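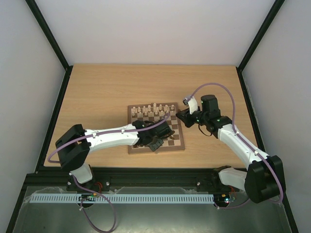
Olá a todos da lista,

Respondo à mensagem da Dilek, que copio mais abaixo em partes. Peço desculpa pela demora e também pelo meu português, que ainda é de quem aprendeu tarde. Se alguma frase não ficar clara, por favor perguntem e eu escrevo outra vez.

> Em maio, Dilek Yaman escreveu:
>
> Caro İlker, estou a preparar a parte do Prirka que trata da manipulação de peças pequenas e queria saber em que ponto estão as vossas gravações de xadrez em Skidthorpe. Quantos episódios temos que se possam usar para treino?

Até ontem à noite gravámos 451 episódios. Destes retirei 57, que ficam numa pasta separada com o nome "rever". Não os apaguei. A maior parte tem o mesmo defeito: o operador fecha a garra antes de ela estar à altura certa e depois corrige com um movimento brusco. Eu não quero que o modelo aprenda a fechar cedo, mas talvez alguém queira estudar as correções, e para isso este material pode servir.

> Cada episódio é uma jogada ou uma partida?

É uma jogada. No princípio experimentámos sequências mais longas, de quatro ou cinco jogadas, mas a anotação ficou muito difícil e os operadores cansavam-se. Agora o episódio começa com os dois braços em repouso e termina quando a peça está na casa de destino e a garra já se afastou. As capturas contam como um episódio só, com duas etapas anotadas.

> Os dois braços são mesmo necessários? No vosso tabuleiro parece-me que um chegaria.

Para um peão que avança, um braço chega, sim. Os dois braços estão montados na mesma calha preta à frente da mesa, um à esquerda e outro à direita, e o nosso interesse é que o sistema aprenda a escolher qual deles deve mover-se e como o outro lhe dá espaço. Nos primeiros episódios havia uma tendência muito forte para usar sempre o esquerdo, porque o operador é canhoto. Corrigimos isto com uma lista sorteada, que diz antes de cada gravação qual é o braço principal.

Há uma dificuldade que ainda não resolvi. Quando o braço esquerdo trabalha nas filas mais próximas de nós, a garra tapa uma boa parte do tabuleiro para a câmara fixa. Nestes momentos a posição das peças só se conhece pelo registo anterior. Eu preferia deixar a câmara onde está, para não misturar dois pontos de vista no mesmo conjunto, e acrescentar uma segunda câmara em todos os episódios novos. A Dilek pode dizer se isto complica o carregamento dos dados do vosso lado?

> As peças são todas da mesma cor? Vi as claras e pergunto pelas outras.

Há também um jogo escuro, mas ainda não entrou nas gravações. Queria primeiro ter exemplos suficientes com as claras nas duas filas iniciais, ao fundo do tabuleiro. Tenho algum receio das peças escuras sobre as casas escuras, e por isso proponho gravar 102 episódios de teste só com elas antes de decidir.

Sobre a anotação: cada episódio leva uma frase curta, no infinitivo, com a peça, a casa de partida e a casa de chegada. Por exemplo, "mover o cavalo de g8 para f6". Peço a quem anota que não escreva "a peça da direita" nem "esta", como aconteceu no lote da Jeswood. Tive de ler 2699 linhas para encontrar estas expressões e não gostaria de repetir.

Mais dois pontos pequenos para quem vai gravar no próximo turno:

- Antes de começar, verifiquem a folga dos cabos roxos com os dois braços totalmente esticados. Se um cabo puxa, o movimento sai torto e vê-se nos valores das juntas.
- O tabuleiro fica um pouco à direita do centro. É de propósito, não o centrem. Fiz marcas a lápis por baixo dele.

A Yazıcı ainda não respondeu sobre as pontas novas para as garras. Se chegarem a meio da recolha, continuo com as atuais até ao fim do lote e só depois troco, com outro número de versão nos metadados.

Fico à espera da opinião da Dilek sobre a segunda câmara. Não gravo mais nada com o braço esquerdo nas filas da frente até termos uma decisão.

Com os melhores cumprimentos,
İlker Duman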